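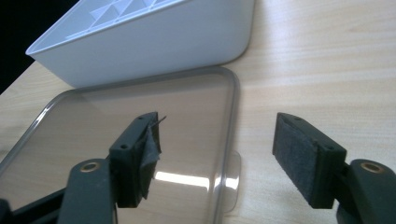

29th June -- Small parts, lids, and the state of the long table

Started the day meaning to finish the Drakano hinge drawings. Spent it on boxes.

Background for anyone reading this later: back in May we agreed that small hardware would stop living in coffee mugs. Gergely Hajdu had strong feelings about the mugs, mostly because one of them was his. So we are moving everything into lidded boxes, and today I got as far as the white one with the slanted dividers and the clear lid.

The dividers are a mixed blessing. Whoever designed them liked triangles. A triangular compartment holds washers well enough, but the washers all migrate to the sharp corner and wedge there, and you get them out with a fingernail and some language. Longer screws will only lie one way. Short ones don't care. Springs should never have been put in there at all, and I have moved them back to a bag, where they have tangled themselves into one large spring.

Layout as of this afternoon:

Wide compartments: the M3 screws from the Rashti order, mixed lengths for now. Sorting by length is a job for someone with a better attitude.
Narrow compartments: washers, then nuts. Don't swap these. I swapped them once already and had to tip out the lot.
Odd corner: the mystery standoffs. They fit nothing we own. Gergely won't let me throw them out.

Stock, for the record: 372 M3 screws on the Rashti packing slip, 300 by my count. I counted twice and got the same number, which was a disappointment. Either the slip is optimistic or 72 screws are on the floor. I swept. The floor gave up 5, plus a pencil. I'll write to Rashti before I go looking under the heavy cabinet.

Lid notes. It goes on more easily if you start at the far long side and work toward yourself. Pressing down in the middle bends it and does nothing for the edges. There's a little tab on the rim, and that is the place to lift from. Prying at a corner with a screwdriver is how the last lid went, and I'm not naming anyone, though the screwdriver had initials on it.

Having the lid clear is the best thing about the whole arrangement. You can see what you've run out of without opening anything. The drawback is that it vanishes when you set it down on the table. I put a mug on it. Later I put my elbow on it. New habit: lid goes down flat directly in front of its box, and nothing else goes in that spot. It works as long as everyone does it, so I give it a week.

Labels: masking tape on the outside wall, pen not marker. Marker on the white plastic looks fine until you want to change your mind. Tried alcohol on a test scribble and got a larger, paler scribble.

Tabletop: re-oiled the end near the window last month and it's holding up, apart from one ring (see mugs). Please keep solvent work on the metal bench. Zatcombe are coming to look at the fixture and I'd like them to have somewhere clean to put their paperwork.

Weighed the white box full, lid on: over 119 grams heavier than the tray it replaces, before anyone adds the springs back. The shelf bracket can take it. I would not stack two.

Still to do:
Write to Rashti about the short count.
Box for the Unus connectors, square compartments this time.
Find out what the standoffs are for.
Drakano hinge drawings, which remain exactly where they were this morning.

Added later: Gergely says the standoffs are from the old printer. We don't have the old printer. He still wants them kept.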